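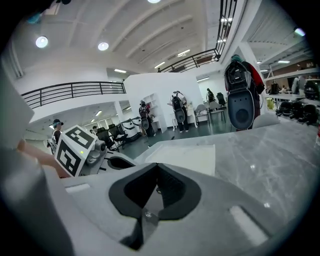
The marble-look table, mezzanine behind

Flivcombe
We've taken on a big white room with a mezzanine and a grey marble-patterned table. Round ceiling lights plus thin strip ones, and I still get glare on the tabletop. What would you do?

Endden
Switch off the strips closest to the table first – costs nothing. If that helps, put them on a separate switch. Our sparky charged $290.

Rendska
Matte cloth. Done.

Mathias
Check the colour of the tubes too. Ours were mixed and it looked awful. New ones were $20 each.

Comments
Endden: Cloth slides on ours.
Flivcombe: Will try the strips tonight, thanks.

Contact us | © Community Help | Back to top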